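Jirkstead Shared Workshop
Handout 3: Grasp checks in simulation before the bench build
August 17, 2020

The arm for the bench build is modeled first on a virtual table. Gripper settings go to hardware after they pass the checks in this handout. The test object is a plain mug, grasped from above with one finger inside the opening and one outside.
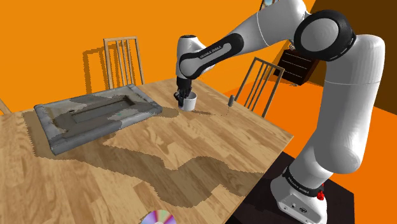
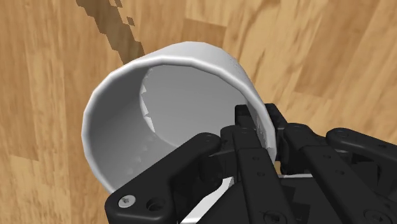

Both views are renders of the simulated table. In the second, the two fingertips are on either side of the mug wall.

3.1 Contact model
The mug mesh is made of short straight segments. Contact forces on a faceted rim jump when a fingertip crosses from one facet to the next. Run the physics at 1000 steps per second and log every step. If the normal force still jumps, add segments to the mesh before you change the gains.

3.2 Procedure
Load the Simetti table file. Move the wrist over the rim, fingers down. Close at the lowest speed. Hold for 8 seconds, then lift. Repeat for 20 starting positions and save the log under your bench number.

A comment left on the May version of these notes, signed Wongsuwan, asks whether friction should be fixed for all runs. A value tuned to make one lift succeed, it says, will hide a bad approach angle, and the bench gripper will then slip on the first try. Friction is fixed from this version on; the value is in the Simetti file.

3.3 To hand in
The logs, one force plot, and a short note on any failed lift.

Related handouts
Handout 2: Mounting plates and cable routing
Handout 4: Civetti finger pads, cutting and gluing
Handout 5: First power-up on the bench

© 2020 Jirkstead Shared Workshop | Contact | Back to top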